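Skosuvex is a method for teaching robots to handle clothing from recordings made with hand-held grippers. A person carries the gripper through a household task, and the recorded motion is later used to train a control policy for a robot arm. It was developed within the Stuteo project.

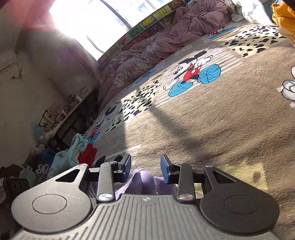

By Fares Fakhoury

Recordings are made in lived-in bedrooms, on soft and heavily printed surfaces. A purple garment against cartoon mice and patches of sunlight is a harder case for a vision model than a shirt on a plain bench. The two fingertips carry blue pads, which the software uses to estimate how far the jaws are open.

The training set holds 1,196 recordings. Each is cut into short segments – approach, grasp, lift, fold – and labeled by hand. Segments in which the fingers leave the camera's view are dropped.

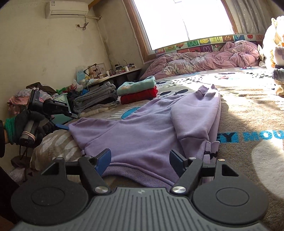

Segers, February 2018

Garments with hoods are treated as a separate class. With a hoodie lying crumpled, the fingertips are brought to the lower edge, where the ribbed waistband gives a clear line to follow. A second gripper may work from the other side, and its motion is stored as its own track.

In tests on the Evaton arm, the policy completed 58 percent of folds on garments it had not seen before. Most failures came from grasps that took up two layers of cloth.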